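1/ Sunday plan: teach two robot arms to wash dishes by driving them myself. We're at 117 takes, goal is 883. My thumbs have opinions.

2/ Decha Wattanapong set up the task: pick up the sponge, scrub the blue dye off a plate, put it down, next plate. I steer with a pair of hand-held leader arms and the robot copies me.

3/ Three plates per round, sponge on its own little tray to the left. The stains are different every time – loops, smears, dots – so it can't just memorize one swipe.

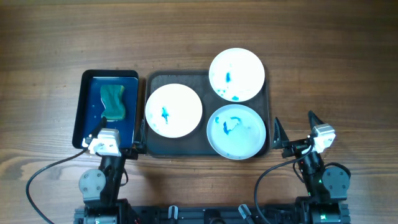

4/ Biggest lesson so far: go slow on the grab. I tossed 18 takes where I rushed the sponge and pinched only a corner.

5/ Oranuch Prasertsri takes over after lunch. She scrubs in circles, I go side to side, and we're keeping both. More tomorrow!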